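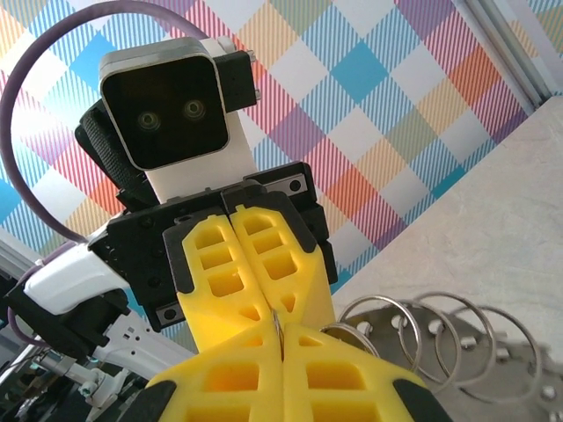
FOR IMMEDIATE RELEASE

Stornley publishes first chore report: two-armed robot gets partway through the small stuff

Key rings, lids, towels, tags. Plain results, no speed-up

July 1, 2025 - Stornley, the maker of bench robots for small shops and homes, today put out the Dekside report, its first full account of which everyday chores a two-armed machine can do and which ones it can't yet. Short version: some, slowly. Not ready for your kitchen. Closer to ready for a parts counter, on a good day.

The report covers 13 chores picked together with Amaral, a chain of hardware and key-cutting shops, and with Plomer, a home services company. Every chore was tried 200 times on the same setup. A try counted only if the robot started and finished without a hand on it. No partial credit.

Nine of the chores were finished more often than not. Four were not, and those four are listed first in the report, on purpose.

"People ask us when it will fold the laundry," said Iida Honkanen, head of testing at Stornley. "I tell them ask me about a split ring first. A split ring is springy, it's thin, it hides behind itself. You do it with a thumbnail while talking to a customer. For a robot that is a hard job, and we wanted a number on it even if the number was ugly."

Ring work turned out to be the toughest group in the whole set. Picking one ring out of a row and passing it from hand to hand went well enough. Opening a ring and threading something on it did not. Rings slipped, or hooked on the wrong finger, or came up two at a time. Amaral staff do this all day when they cut and tag keys, and the company says it is the job counter people would most like to hand off.
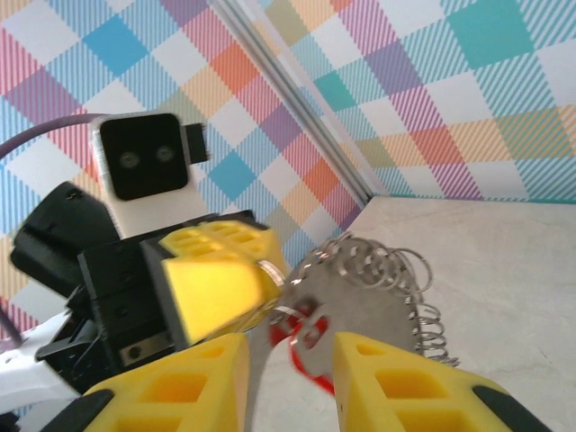

Same goes for anything that comes in a tangle. Sorting loose hardware that is already spread out, fine. Separating pieces that are linked together, the robot had to regrip over and over, and around 20 percent of those tries were stopped for running past the time limit. A person timed on the same job was done before the robot had settled on a grip.

What worked better:

Setting flat parts into a tray. Wiping down a counter. Putting lids on wide jars. Moving cups from a rack to a shelf. Hanging tags on pegs, if the pegs are stiff and the tags don't swing much.

What didn't:

Threading split rings. Untangling chains. Folding fitted sheets (no surprise). Peeling a price sticker off clean, which came in dead last.

"I run a counter, I don't need it to be fast," said Melquiades Valdovinos, operations lead at Amaral. "It can work on tags after we close, thats fine with me. What I need is to come in and not find half of them on the floor. Right now I would find some on the floor. Stornley told us that up front and put it in writing, so we are staying in."

Plomer took a harder line on the home side. The company's reviewers say in the report that none of the household chores is dependable enough yet to leave running in a customer's home with no one there, the counter wiping included. Spills were the sticking point. The robot wiped what it was shown and missed what ran off the edge.

Stornley agrees with that reading and will not offer a home version on the strength of these results. A shop trial at one Amaral location is planned, limited to tray loading and tag hanging. Ring threading stays in the lab for now. The full list of chores will be run again next March under the same rules, so the two sets of numbers can be be compared line by line.

Also in the report: how each chore was set up, what counted as a drop, fingertip wear, and a section on lighting. Polished metal was harder to handle than dull metal in nearly every chore that used both. Stornley is looking at different fingertip pads and at a slower closing motion. No date for either.

The Dekside report is free. Shops that want to suggest a chore for the next round can write in through the Stornley site, small boring ones prefered. Please include the actual parts if you can, not a drawing.

About Stornley
Stornley builds and tests two-armed bench robots for light shop work.

About Amaral
Amaral runs hardware and key-cutting counters.

About Plomer
Plomer provides cleaning and home upkeep services.

Press contact: Iida Honkanen, Stornley. Interviews by phone, afternoons best.

###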